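4. Grasp planning module

The goal of our project was to make the planner of the Plonder system choose better grasps when an object lies inside something else. In the first version, written by the group before us, every grasp was checked only against the table surface. It was enough for objects standing free, but inside a container the planned path often went through the wall.

We kept the old planner and added a second step behind it. The segmentation node gives a point cloud for the target, and all remaining points go to a collision map. For each target we sample 167 grasp candidates. A candidate is removed when the model of the open fingers touches the map, also during the last part of the approach. The candidates that remain are sorted by the distance to the nearest wall. 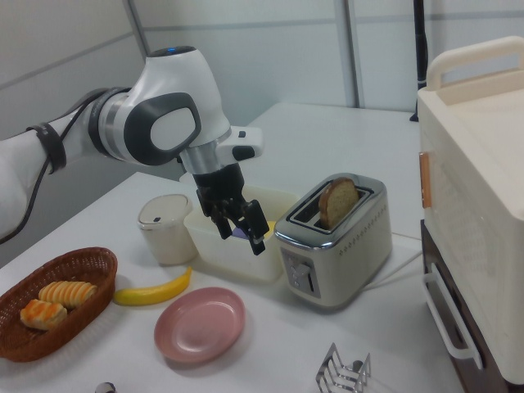
The most difficult part was the choice of the safety distance. When it was too large, the planner found no solution near the corners and returned an empty list. When it was too small, the noise of the depth data was enough to cause contact. Our supervisor, Raymonde MacPherson, proposed to make the distance depend on the approach direction, and we followed this idea. From above it can be small, from the side it stays large.

We tuned the values in simulation with 2,000 generated layouts before we moved to the real arm. The average planning time on our computer was 58 ms. We found 19 layouts where the planner still returned a path that was not safe, and in all of them the wall was missing in the point cloud. Plastic that lets light through gives few depth points, so the map has holes there. We now fill these holes with a simple box model, which must be entered by hand in the configuration file. How to estimate the box automatically is discussed in section 6.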